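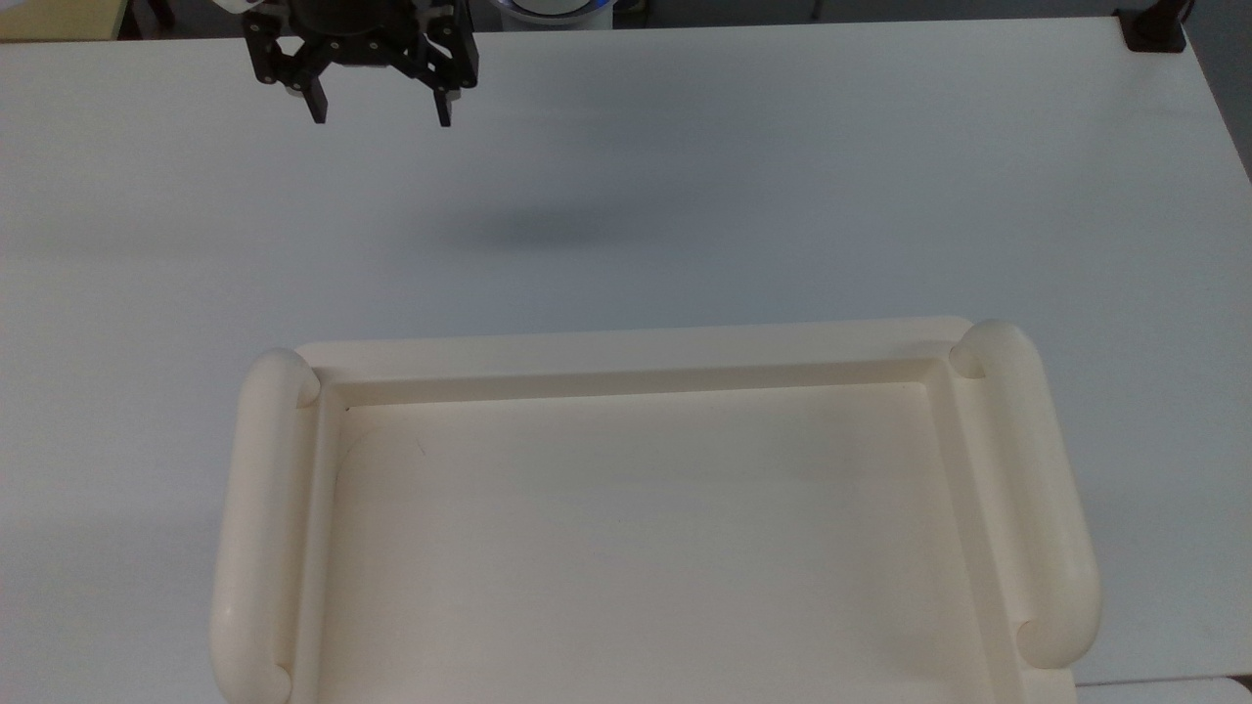 Speaker notes: "Waiting Is a Behavior Too: what our planner does between picks"
Last updated July 15, 2022

Slide 1. Title

Good afternoon, everybody, and thank you for coming back after lunch. I know what a dark room does to people at this hour and I will not be offended by anyone in the back three rows.

My name is Hala Ait Brahim and I look after motion software at Pernness. We are a small group. Most of what I'll show you was written by Pádraig Nic Aodha and Salma Belhaj, and whenever I say "we" for the next little while, please hear their names. Cameron Waaka is on the questions microphone and he knows the perception side far better than I do, so send him the hard ones.

(Wait for the clicker to wake up. It takes two presses.)

Slide 2. The cell

I'd like you to keep one setup in your head for the whole talk, and it's a plain one. White table, cream tray with a handle down each short side, an arm with a two-finger gripper at the far side of the table. Parts go in the tray, parts come out of the tray. We call the cell Drundier, after a village where Pádraig once had a very good sandwich, and the name stuck before anyone could think of something more dignified.

The moment I care about is when the tray is empty and the fingers are open. If you had asked me two years ago what the software was doing at that moment, I would have said nothing, it's idle, let's talk about grasping. I was wrong, and most of this talk is me explaining how wrong.

Slide 3. What "idle" used to mean

In the first version, idle was a joint pose. Six numbers in a config file. You finished a cycle, you went to the six numbers, you sat there until somebody gave you a job. I suspect plenty of you have that same file. I wrote ours on a train.

Three troubles came out of it, and I'll take them in the order they bit us.

The first was that the pose had been picked with a different tray. The old one was shallow and had no handles to speak of. When we changed over to this one, with handles that stand up taller than the rim, the straight line from home down to the near corners passed much closer to the handle than I would ever have chosen. The planner didn't mind, as its model of the tray was still a plain box. I'll come back to the box.

The second was the shadow. Put a gripper over a white table with light from above and you get a soft gray smudge on the table. Our change detector had been tuned on a darker mat, and on white it decided the smudge was worth looking at. (Pause here, people usually laugh, and the ones who laugh hardest have done the same thing.) It proposed a grasp on it. Cameron has the log line and will read it aloud for a drink.

The third was plain slowness. Home was too far from the work. Every pick paid for the trip out and the trip back, and over a run of 600 picks that adds up to a coffee break that none of us got to have.

Slide 4. Waiting as a planned state

So here is the change. Waiting is now something the planner solves for, just like a pick. When a cycle ends, it gets a goal called "ready", and ready is a small set of conditions with no fixed pose attached.

(Read these slowly. They are on the slide but the type is small.)

Fingers open, at the width of the next expected part if we know it, and at full width if we don't.

Fingertips higher than the highest thing in the tray model, handles included, plus a margin of 40 millimeters.

The camera's view of the tray's inner floor clear of the fingers.

Expected travel to the next pick as short as the other conditions allow.

The solver samples 51 candidate poses, throws out whatever breaks a condition, and keeps the cheapest one left. Why 51? Salma started with fifty and then added the old home pose as a fallback, so that if everything else fails we are no worse off than we used to be. I find that a very kind way to write software.

Most of the time the winner sits up behind the back rim of the tray and a little to one side, which surprised me. I had imagined it would hover over the middle like a hawk. But over the middle it blocks the view, and the view condition is strict.

Slide 5. The tray model, or, I come back to the box

Pádraig asked me to be honest about how long we lived with the box. A long time. A box is quick to check against and easy to type in, and every time somebody suggested replacing it there was something more urgent.

What we have now is still simple. One flat slab for the floor, four thin slabs for the walls, and a capsule for each handle. A capsule is a cylinder with round ends, and it suits a thick rounded handle so nicely that I was a bit annoyed we hadn't done it sooner. The back rim gets its own slab because it is a broad ledge, and a part can come to rest on it. With the box model, a part on the ledge was inside the obstacle, so the planner called it unreachable and the operator had to reach in and nudge it down.

We tried a full mesh as well. The checks got slower and the plans looked the same. If your tray has a lot of curves you may find otherwise, and I would love to hear about it.

One thing that still catches people: the clamp. There is a black clamp on the far corner of our table, and for months it was in nobody's model, on the reasoning that the arm never went over there. Then the new solver, which is allowed to be creative, began choosing waiting poses over there. It never touched the clamp, but I aged. The clamp is a block in the model now. Please go home and look at the corners of your own table.

Slide 6. Cream on white

Cameron's slide, really, and I'm only borrowing it.

A cream tray on a white table is a lovely thing to look at and a rotten thing to segment. The brightness is close. What helps is that the cream is warmer, so we work in a color space where that warmth gets its own channel, and the edge of the tray comes up much more cleanly there than it does in gray. On the cool side of the table, away from the window, it works better still.

The shadow needed its own treatment. Since the arm knows where it is, we can predict roughly where its shadow falls, and the change detector gets a mask for that patch whenever the arm is waiting. We don't try to get the shape right. It's a generous blob. If a real part lands inside the blob we will be late to notice it, and we accept that, on the grounds that parts belong in the tray and the blob, in the ready state, is out on the tabletop.

(If someone asks why we didn't just change the table: Solange Gilbert, who runs the floor, likes the table. Solange wins.)

Slide 7. How you know the tray is empty

This one deserves more time than I have given it. "I see no parts" and "there are no parts" are different statements, and our old code treated them as the same.

The tray check now returns one of three answers: parts, no parts, or can't tell. Can't tell covers a blocked view, a tray that has been shoved out of position, or a lighting change while we were looking. On can't tell, the arm picks a new ready pose with a better view and asks again. It does that twice and then calls a person over.

Small marks on the tray were a nuisance. Any tray that gets used picks up a speck or two, and a speck tucked into a corner looks a great deal like the end of a small dark screw. We keep a reference picture for each tray and subtract it. Operators can refresh the reference from the Skillerico panel with one button, and I have to admit that button was the most popular thing we shipped all year. I had hoped it would be the solver.

Slide 8. What didn't work

I promised the organizers I would include this slide.

We tried letting the arm drift slowly toward the place it guessed the next part would land. On paper it saved time. In the room it made people uneasy, and one of our operators told me it felt like being followed around a shop. We took it out within the week.

We also tried closing the fingers while waiting, to make the shadow smaller. The shadow did shrink a bit. Then every pick had to begin by opening the fingers again, and we lost what we had gained.

And the planner's cost weights were tuned by hand, by me, over 16 evenings I would like to have back. Salma has replaced my numbers with a short search over recorded runs. Her numbers are better. Two of mine had the wrong sign.

Slide 9. Where it's going

In September we move the same code to a second cell, the Lüthi line, where the trays are deeper and two of them sit side by side. The ready conditions should carry over as they are. The view condition is the one I worry about, as one waiting pose has to serve two trays and I'm not certain such a pose always exists. Pádraig thinks it does. We have a cake riding on it.

Slide 10. Thanks and questions

Thank you to Pádraig, Salma, Cameron and Solange, and to the operators who put up with the drifting. If you want to try the ready solver, come and find me at the break. It's a small module, it reads a tray model and a next-part guess, and it should sit on top of whatever planner you already have.

(Leave slide 4 up during questions. People always want the conditions again.)

(Likely question: what happens if no pose passes? Answer: old home pose, at reduced speed, and a message on the panel.)

(Likely question: does it replan while waiting? Answer: only if the tray moves or the next-part guess changes. Otherwise it holds still.)

We use cookies to remember your preferences on this site. By continuing to browse you agree to our cookie policy. Accept | Manage settings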